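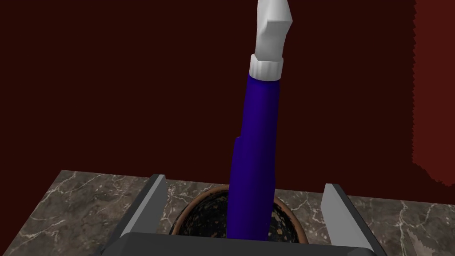
The best time to visit a city that is hosting a big sporting event is the week after it. I have held this view since April, when I drove 321 miles to Gralness for the regatta weekend and paid $435 a night for a room whose main feature was a view of another hotel's laundry vents. By Sunday evening I had stood upright for so long, in so many lines, that I had developed a tilt, much like the tall blue-violet tube at the top of this page, which leans a little to the right as it goes up. Mine was also a little to the right. That was the side my bag was on.

I should say that I like sports, and I like crowds in moderate doses. I even like rowing, or the ninety seconds of it you get from the bank before the boats go behind a bridge. What I have stopped liking is the host city, by which I mean the version of a city that exists for three nights under a banner. It has a slogan. It has a fan zone, which is a parking lot with a sound system. Its restaurants, some of them very good on any other weekend, have put away the real menu and printed a one-page Regatta Menu, on which everything is the same as before except the fish is gone and the prices have been to college.

Travel pages encourage this. Pick up any guide to a big event and you'll read that the atmosphere will be electric. I have never seen a guide promise that it will be lukewarm, or that you will spend a good part of it looking for a bathroom. The guides will also tell you where the locals go. In Gralness that weekend the locals had gone to their sister's place in Flemora, and had rented their apartments to people like me. The woman who made my coffee on Saturday had come in on a bus from somewhere else for the extra shifts. She was having a better weekend than I was and she was asking me for directions.

My own guide listed a pub called the Crenshaw as "unmissable on race day." This was accurate. It could be heard from the bridge. I got as far as the doorway, where a man in a plastic captain's hat told me there was plenty of room at the back, and I could see that there wasn't, and that he had been saying it to people for hours out of pure good will. I had a sandwich on a wall.

Now for the part that made me a crank. I had a family thing in the area and so I stayed on past the weekend. On Monday morning my room dropped to a price I would describe as normal, and the man at the desk, who had been speaking to me in sentences of two words, asked if I had slept well. The banners were still up. The weather, if anything, was nicer. I walked into the Crenshaw at lunchtime and was given a table by the window and the actual menu, with the fish on it. The bartender had rowed as a teenager and talked me through the final with salt shakers. I learned more about the race from those salt shakers than I had from being present at it.

There is an argument against all this and my friends have made it to me, at volume. They say the crowd is the point. You go for the singing on the train and the stranger who hugs you when your side scores, and if you turn up on Monday you have basically bought a ticket to a cleanup. I take this seriously. A football crowd walking to the stadium together is one of the few things that still makes the hair on my arms stand up, and nothing on a Monday in Gralness did that. If your team is in the final, go. Sell the couch. I wouldn't dream of stopping you.

But most of us at these things don't have a team in the final. We have a cousin with a spare ticket, or we read a list. We go because the city is "on," and we come home and say we've been there, when what we've seen is the inside of a fan zone that could be bolted down in Jummont next month and very likely will be. It's a funny way to see a place, going on the one weekend when it isn't itself.

I also think the cities get a raw deal, and they're too polite to say so. A town that brings in 2000 extra people on a Saturday and empties on a Sunday night has fed a lot of folks fast and badly. They go home and remember the lines. The same folks spread over the following fortnight would get the good tables and the chatty desk clerk, and a few might come back. Tourist offices could do something here. Print a guide to the week after. Keep the exhibits open. Let the winning boat sit somewhere dry where people can look at it without a rope and a sponsor in the way - I'd pay for that, and I'd pay again to have the bartender explain it.

I've booked for next year already. I arrive Monday. The hotel wrote to let me know, very kindly, that I had picked the wrong dates and would be missing the regatta, and offered to move me to the Friday for the difference in price. I wrote back and said Monday was fine, and could they keep me off the side with the vents.

Posted Jun 21, 2018 | © Latifa Abdel Rahman | Contact | Back to top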